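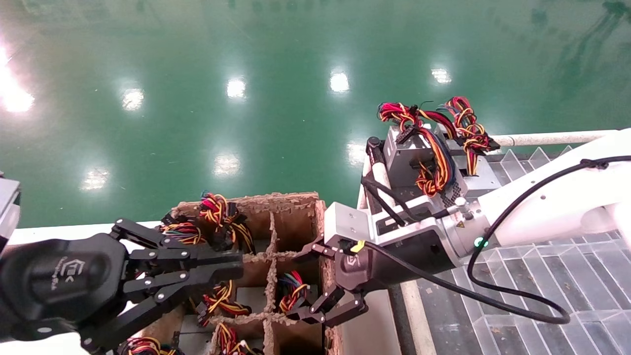 3.2 Configuração avaliada

O pacote Fludard, comercializado pela Skukness como solução integrada para a manipulação bimanual de componentes com cabos, foi avaliado na tarefa de abastecimento de uma bancada de separação. A configuração contratada compreende dois braços articulados, efetuadores finais, câmeras de punho e o ambiente de programação Cavalcanti, fornecido sob licença anual. O protocolo de ensaio segue o procedimento Stimovstead, adotado nas etapas anteriores deste estudo, e prevê 200 ciclos divididos em 5 blocos, com recalibração das câmeras entre blocos.

Considera-se concluído o ciclo em que a peça é retirada da caixa de origem e depositada no compartimento de destino sem intervenção do operador. Foram registradas 17 intervenções no total, das quais três decorreram de parada de segurança e as demais, de preensão instável ou de enlace entre chicotes vizinhos.

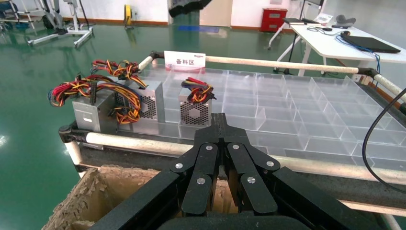 Figura 3. Bandeja de destino e garra, vistas pela câmera de punho.

A preensão de fontes de alimentação para computador impõe dificuldades que a documentação do fornecedor trata de modo sumário. O corpo metálico é rígido e de geometria conhecida, ao passo que o chicote assume forma distinta a cada deposição e pode encobrir as faces de referência. Na Figura 3, o emaranhado de cabos vermelhos, amarelos e pretos passa por cima da unidade mais à esquerda, enquanto na unidade da direita os fios permanecem enrolados de forma compacta sobre o corpo. O módulo de percepção do Fludard admite ajuste do limiar de oclusão, porém esse parâmetro não é exposto na interface padrão e requer acesso ao perfil de integrador.

As divisórias transparentes da bandeja constituem um segundo fator a considerar, dados os reflexos que produzem sob a iluminação do ambiente. Optou-se por manter a bandeja original e informar ao sistema as coordenadas dos compartimentos, procedimento previsto no manual de instalação. Os resultados por bloco são apresentados na seção 4.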